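Flolotthorpe Science Center
Young Readers' Pages
How Robots Are Kept Safe: Rules for Machines That Work Near People

Many robots do their jobs in places where people also work. They lift boxes, pack food, sort parts and carry trays. Before any of these robots may be switched on, it must follow a set of rules. This page explains who writes the rules, what they say, and how you can follow them when you visit our Robot Workshop.

What is a standard?

A standard is a written agreement about the right way to make or do something. You use things every day that follow standards. A light bulb fits into a lamp because the people who made the bulb and the people who made the lamp agreed on the size of the screw. Paper fits into a printer for the same reason.

Robots have standards too. Some of them tell engineers how to build the robot. Others tell a factory or a school how to set it up and who is allowed to use it. Engineers, safety experts and workers meet to discuss each rule, and it can take years before everyone agrees on the words. Standards are also checked again from time to time, as new kinds of robots are made.

Looking for hazards

A hazard is anything that could hurt someone. A risk is how likely it is that a person will be hurt, and how badly. A wet floor is a hazard. If the floor is in a busy hallway, the risk is high. If the floor is in a locked closet, the risk is low.

Before a robot starts work, a trained person makes a list of its hazards. This is called a risk assessment. The person asks questions such as these:

Could the robot bump into somebody?
Could a hand or a sleeve be caught between two parts?
Could the robot drop what it is carrying?
What will happen if the power goes off?

For each hazard, something must be done. The best choice is to remove the hazard altogether, for example by giving a sharp edge a round shape. If that cannot be done, a fence or a cover may be added. Warning signs and training come last. They are useful, but a sign cannot stop a moving arm.

Stopping

Every robot in our workshop has an emergency stop button. It is red, it is large, and it stands on a yellow background. Anyone may press it, at any time, including visitors. You will never be in trouble for pressing it because you were worried.

After the button has been pressed, the robot must stay still until a member of staff has looked at it. Letting the button go does not start the robot again. A person has to do that separately.

Slow and gentle

Some robots work without a fence. They must move slowly and push gently when people are near. Our teaching robot, Yilma, is set to move no faster than 330 millimeters in one second. That is a little longer than a school ruler. Helmi Miettinen, our workshop safety officer, measures the speed before each school term and writes the result in a logbook. If the number is too high, Yilma stays off until it has been corrected.

Care around grippers

A gripper is the part that takes hold of things. Many grippers have two fingers that move toward each other, and the space between them is called a pinch point. Fingers, hair and loose sleeves must be kept out of it, even when the gripper is not moving. The rule is the same for a gripper on a robot arm and for one held in a person's hand.
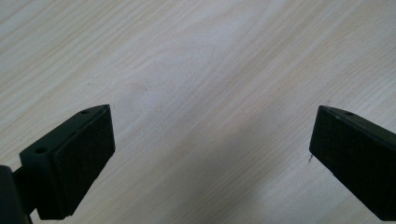 An open gripper over a tabletop. The gap between the two black pads is the pinch point.

Good practice at the workbench is simple. Clear the table before you begin. Look at the pads, and tell an adult if one is torn or loose. Set objects down on the table and move your hand away before the gripper is closed.

The five rules of the Robot Workshop

1. Wait behind the line until your name is called.
2. Tie back long hair and roll up loose sleeves.
3. Keep your hands away from pinch points.
4. Say "Closing" in a clear voice before you close a gripper.
5. If you are not sure, stop and ask.

Bujar Mujić, who teaches the workshop, reads these rules aloud with every group. Visitors then sign the rule card – first names only – and may take a copy home.

Words to know

Hazard: something that could cause harm.
Risk: how likely harm is, and how serious it would be.
Standard: a written agreement on how to make or do something.
Pinch point: a place where a body part could be caught between two parts.

School groups may book the Robot Workshop from September. Teachers should ask for the rule card when they book.

Page last reviewed: Jun 2, 2023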